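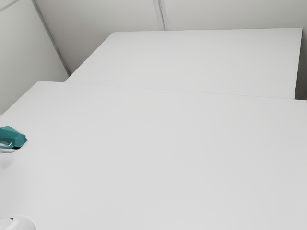

L'huile de finition Sokolen est préparée dans notre atelier de Vaddale pour les meubles en bois clair : frêne, érable, bouleau, hêtre savonné. Elle contient une petite quantité de pigment blanc, qui évite au bois de devenir jaune avec les années. Beaucoup de clients nous demandent si elle peut donner un blanc plein, mat et bien uniforme, comme sur deux tables blanches placées l'une contre l'autre, où seule une ligne fine sépare les plateaux. La réponse est non. Pour un tel aspect il faut une peinture, et nous conseillons alors notre gamme Azevedo. La Sokolen laisse toujours voir le fil du bois.

Temps de lecture : 3 min

Caractéristiques

Référence : 3768
Contenance : 200 ml ou bidon de 5 litres
Aspect : mat, légèrement blanchi
Prix du flacon de 200 ml : 39 euros
Usage : intérieur seulement

Préparation du bois

Le support doit être nu, sec et propre. Une ancienne cire empêche l'huile de pénétrer et laisse des taches que l'on découvre le lendemain seulement. Si vous n'êtes pas certain de ce qu'il y a sur votre meuble, posez une goutte d'eau : quand elle reste en perle, il faut encore poncer. Terminez avec un grain fin, toujours dans le sens du fil, et aspirez la poussière avant d'ouvrir le flacon.

Application

Agitez longtemps, le pigment descend au fond. Versez peu de produit et étalez avec un chiffon de coton qui ne perd pas ses fibres. Après un quart d'heure, essuyez tout ce que le bois n'a pas bu – cette étape est la plus souvent oubliée, et c'est d'elle que viennent presque toutes les réclamations que nous recevons. Une deuxième couche se pose le jour suivant. Pour un plateau de repas, Rodrigo Veloso, notre chef d'atelier, en ajoute une troisième sur les bords et sur le bois de bout.

Les chiffons imprégnés d'huile peuvent s'enflammer seuls. Mettez-les dans l'eau aussitôt après le travail, puis faites-les sécher à plat dehors.

Entretien

Un chiffon humide et un peu de savon neutre suffisent. Évitez le vinaigre et les éponges abrasives. Quand la surface devient sèche au toucher, passez une couche très mince, sans poncer.

Commande

Le flacon est disponible en ligne et à notre dépôt d'Ulthorpe. Le bidon est préparé à la demande, avec un délai plus long en septembre. Pour un échantillon sur votre propre essence de bois, écrivez à Vasco Simões en joignant une chute assez grande pour tenir dans la main. Le dépôt est fermé le lundi.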